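Residents of the Durrani housing estate are being asked to check how their kitchens and bathrooms are cleaned, following a rise in repair requests for dulled and scratched stone surfaces. The Rondico Housing Association, which manages 816 homes on the estate, issued revised guidance in May and will deliver a printed copy to every household.

The association received 144 requests for work on stone worktops, sills and shower ledges over the past year. Most concerned loss of polish caused by acidic cleaners, chiefly limescale removers and vinegar. A smaller number involved fine scratches left by scouring powder or by grit caught in a brush. 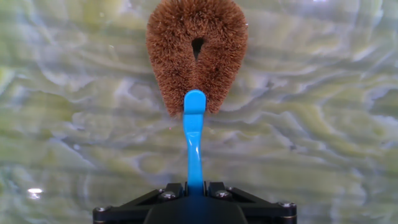

## What the guidance says

Tenants are advised to use warm water and a small amount of washing-up liquid for everyday cleaning, and to dry the surface with a soft cloth. Products intended for removing limescale should be kept away from marble and limestone altogether. Spills of fruit juice, wine or coffee should be blotted at once.

Stiff brushes remain suitable for pans, plant pots and outdoor steps. They should be rinsed well after use and hung up to dry, and a brush that has been used outside should not be brought back into the kitchen.
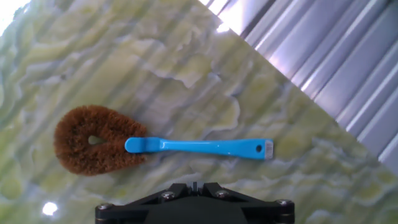

The guidance also covers sealing. Worktops fitted during the Lerkudetti Court refurbishment were sealed before handover, and the association will renew that treatment every 4 years at no charge to the tenant. Residents who have fitted their own stone are responsible for its upkeep, although the repairs office will give advice by telephone. Sealing slows staining but does not protect against acid, and a sealed worktop should be cleaned with the same care as an unsealed one.

Bianca Olteanu, head of property services, said that early reporting made a considerable difference to cost. "A dull patch the size of a saucer can usually be repolished in the home," she said. "Where the whole surface has been treated with the wrong product for several years, we may have to take it out - and that means a kitchen out of use."
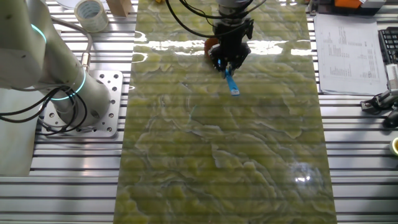 One resident of Drokora House said the advice was welcome but should have been given to tenants when they collected their keys. She had used the same bathroom spray on her window sill for two winters, she said, and had read the label only after the shine had gone. She also asked for the leaflet to name the type of stone in each block, as many tenants could not tell marble from granite.

The association has accepted the second point. A table listing the material used in each block will be added to the printed copy, and the same details will be placed in the welcome pack for new tenants.

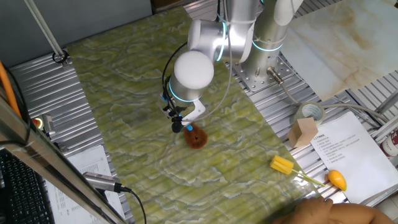
## Reporting damage

Requests for inspection may be made at the repairs office or by post. Tenants should give their block and flat number, the position of the mark and the name of any product used on it. No attempt should be made to polish out the damage before the inspection has taken place.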